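Treloar Countertop Refinishing Kit – Marble Pattern
Sold by Warkix Surface Supply
Item 189

The Treloar kit is a two-part epoxy coating for worn laminate, tile and solid wood countertops. It gives a white base with gray veining that you put in yourself. One kit covers one average kitchen run plus a small island. The finish is gloss. A satin topcoat is sold separately.

You do not need to remove the old countertop. You do need to take out the sink if it is a drop-in, and you need to sand. Most of the complaints we get come from kits put down over a surface that was wiped but not sanded.
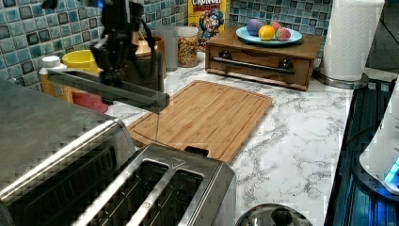
Surface preparation

Clean with a degreaser and rinse twice. Fill chips, burns and open seams with Bondo or a similar two-part filler, let it harden, and sand flush. Then sand the whole surface until the shine is gone. Vacuum, wipe with a damp cloth and let it dry overnight. Silicone caulk has to come off completely – the primer will not stick to any trace of it.

Tape plastic to the cabinet fronts before you open the epoxy. The coating is meant to run over the front edge and it will drip for the first hour or so.

In the box

White bonding primer
Epoxy resin and hardener, premeasured
Gray and dark gray vein tint
6 foam rollers
Two vein brushes and a mist bottle
Mixing pails, stir sticks and gloves
Printed instructions

Veining

Put the veins in while the base coat is still wet. Draw them thin and uneven, mist lightly, and leave them alone for a few minutes before adding more. People tend to add too many. Practice on the piece of scrap board first, and look at it from standing height.
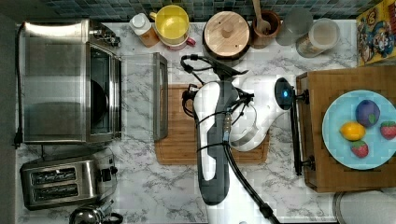
Cure times

The surface can be touched after a day and used lightly after three. Wait a full week before putting small appliances back, and longer in a cold room. Room temperature should stay above 60 degrees the whole time. If the heat goes off at night, plan for extra days.

Everyday use

Wash with dish soap and a soft cloth. Do not use scouring powder or bleach. Always cut on a board, and set hot pans on a trivet. Light scratches can be buffed out with Zurex polish, which we carry in the small and large bottle. Deep scratches need a fresh topcoat.
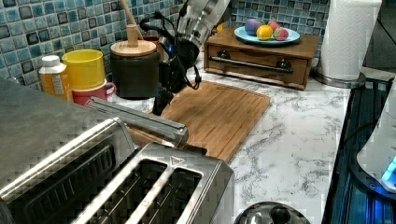 Gray veining on white, with a grooved wooden cutting board.

Ordering

The kit ships by ground only, as the hardener cannot go by air. Allow roughly 300 miles per shipping day from our warehouse. Contractors ordering for rental units should ask for the trade price list. Unopened kits can be returned. Tinted or mixed material cannot.

The satin topcoat is out of stock and is expected back in May.

Page updated March 30, 2021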